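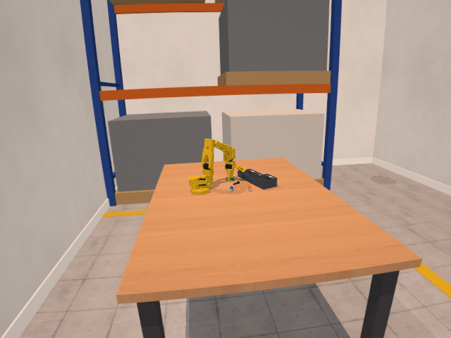

Thank you for writing back so quickly, and I'm sorry this ticket has grown so long, but I'd sooner give you too much than have you ask for it all over again! To recap, my order for the Proldale dining table still won't go through on the Billorstead site, and the delivery page keeps telling me that my address "cannot be served." You asked which finish I had picked, in case it was one that ships from a different warehouse. It's the warm orange one with the wood grain showing on top and the dark charcoal-gray legs, same as in the picture. I didn't choose the gray top, although I did look at it for a good long while before my husband talked me out of it.

Order number is 1471. The account is under my email, but the name on it may still show as Tariq Gondal, who is my son-in-law and who set it up for me when we bought the bookcase.

What I've tried so far, in the order I tried it:

Cleared the browser history and signed back in. The basket was empty when I came back, so I had to add the table again. Same message.

Tried it on my tablet. I got one page further this time, as far as the little calendar where you pick a delivery day, and every single day was grayed out, all the way through March. I went back a step to check the street name and then got the old message again.

Typed the address with "Road" spelled out, and then with "Rd." No difference at all.

Took the apartment number out. Now this was interesting. The page took the address, showed me a delivery charge of $73, and let me choose a day. I didn't press the pay button, because I was afraid the driver would turn up at the front of the building with a very heavy box and no idea which bell to ring. But it did accept it! So I wonder if the apartment number is the trouble. Ours is written 8-B, with the dash, and that's how the post office has it.

Put the apartment number in the second address line instead of the first. Back to "cannot be served."

Asked on the phone line. A very kind young man stayed on with me through the whole thing and tried it from his end. He got the same message I did and said he would add a note, but I don't see his note here, so I'm writing it down myself in case it went astray.

Update, Feb 10, 2022

I followed your instructions from this morning and removed the saved address completely before typing it in fresh. You were right that there were two copies of it. One was the old house, which we sold, and it was still marked as the main one even though I could have sworn I changed it. I deleted both and started over with the new one, typing 8B with no dash as you suggested.

The address is accepted now, with the apartment number in it, and the calendar opens with plenty of days to pick from. Hooray! But there is a new wrinkle, I'm afraid. The $300 gift card I had already put toward the table has vanished from the order. It was showing before as "Magsi card applied," and now that line is gone and the total is back to the full price. When I type the card number in again, it says the card is in use on another order. I only have the one order, so I imagine it's tied up with the basket that got emptied when I cleared my history.

I have left the page alone since then and haven't paid. Please tell me whether I should wait for the card to free itself or whether you can do it from your side. I'm not in a tearing hurry, but we do have family coming for a birthday and I would love to have everyone sit down at a proper table.

One more thing while I have you. The order page has added something called Bonix Care, and I didn't ask for it. I can't find a box to untick. If it's a protection plan, no thank you, we are careful people and we own a great many coasters.

Reply from support

Hello, and thank you for such thorough notes, they saved us a lot of guessing. The dash in the apartment number was being rejected by our delivery checker, and I've passed that along to be fixed. I have released your gift card from the old basket and taken Bonix Care off the order. Please sign out, sign back in and enter the card number once more before you pay.

Customer reply

The card went through on the first try and the extra charge is gone. I've paid and picked a Saturday morning. Please close the ticket, and thank you again for your patience with me.

Status: Closed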